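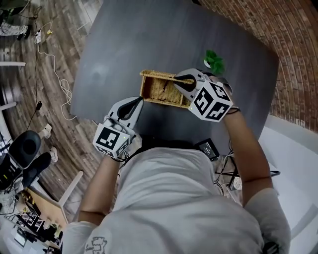 Zurnar is looking for people to take part in a home storage study at our Rurkville workroom. We want to know how people handle the small containers that end up on desks, shelves and bathroom counters. You will stand at a dark gray table and work with pieces such as a small rectangular woven basket, moving them, opening and closing them, and putting them back where you think they belong. A potted plant may share the table with them. No experience is needed.

Each session lasts up to 2 hours, including a break. You may sign up for two sessions, but not in the same week.

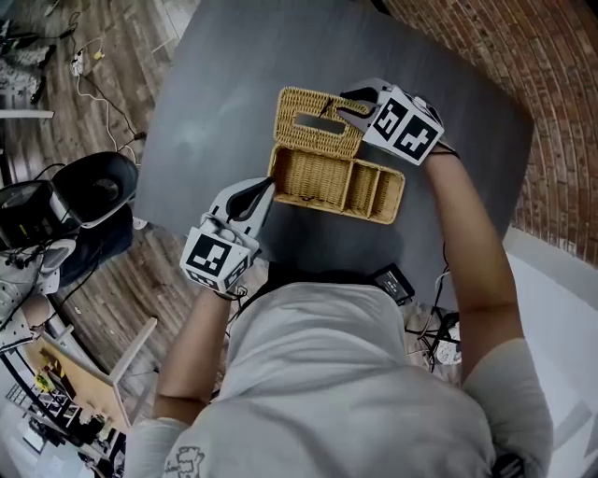 Woven box with a slotted lid and divided tray, lid open.

You should be 18 or older, able to stand for most of the session, and comfortable using both hands. Short sleeves are best. Please tell us if you are allergic to wicker or other plant fibers.

Pay is $427 for both sessions, or half that for one. Parking is free behind the Imhof building. We are in Room 306. Take the side stairs or the elevator.

To apply, send your name, phone number and the hours you are free to the Zurnar front desk. People who took part in July may apply again.

Posted 2022-10-19 by Zurnar Study Office

Home | Open Calls | Jobs | Contact

Recent listings
Shelf labeling study, Rurkville
Part-time stockroom assistant, Clarnberg
Kitchen drawer survey, Imhof building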